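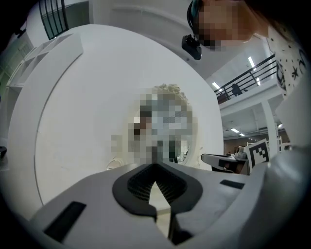 How does a seed know which way is up?

It feels gravity. Inside the tip of a root are tiny, heavy grains of starch, and they sink to the bottom of their cells. Wherever the grains land, that's down, and the root heads that way. The shoot has grains of its own and goes the other way.

Think about how rude we are to seeds. You poke a hole in the dirt, drop a bean in sideways or upside down, cover it up and go have lunch. The bean has no eyes, and it's dark down there anyway. It can't ask anyone. And still, a week or so later, up comes a green shoot in the right direction, looking as if you'd planned it.

The starch grains have a fancy name, statoliths (STAT-o-liths). It means something like "standing stones," a grand thing to call a speck of starch. Picture a snow globe. Tip it any way you like and the snow still ends up at the lowest part. If a root gets turned on its side, its grains slide over to the new bottom. The root then grows a little faster along its top side than its bottom side, and that makes it bend. It keeps bending until the tip points down again.

The whole business is called gravitropism. You may use this word at dinner, but only once per dinner.

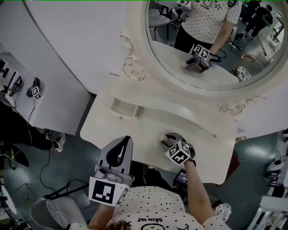
What about light? Shoots care about light very much, once they can find any. A seedling on a windowsill will lean toward the glass like somebody trying to overhear a conversation. Underground, though, there's no light to lean toward, so gravity does the steering until the shoot breaks through.

You can catch a bean in the act. You'll need:

A clear jar
Paper towels
5 dried beans (the kind for planting or the kind for soup)
Water

Soak the beans overnight. Line the jar with folded paper towels and stuff a few more in the middle so the lining stays pressed against the glass. Wet the towels, pour out any extra water, and slide the beans in between the towel and the glass. Point them in all different directions. Be as unhelpful as possible.

Keep the towels damp. When the first roots are as long as your fingernail, lay the jar on its side, put a lump of clay against it so it can't roll, and leave it for two days. Then look. The roots should have a corner in them, where they noticed what you did and changed course.

My neighbor Kumiko Fujimoto turned her jar every morning before school. Her beans grew roots shaped like bedsprings. She planted them anyway, and they made perfectly ordinary beans, which she refused to eat.

Sometimes a bean does nothing at all. It may be too old, or it may have rotted, and you'll know the second one by the smell. Throw it out and put in another.

What happens in space, where everything floats and so do the starch grains? Astronauts have tried it. Without a clear "down," roots wander off in odd directions, and growers there use lights to tell the shoots where to go. If you don't have a space station, you'll have to make do with the jar.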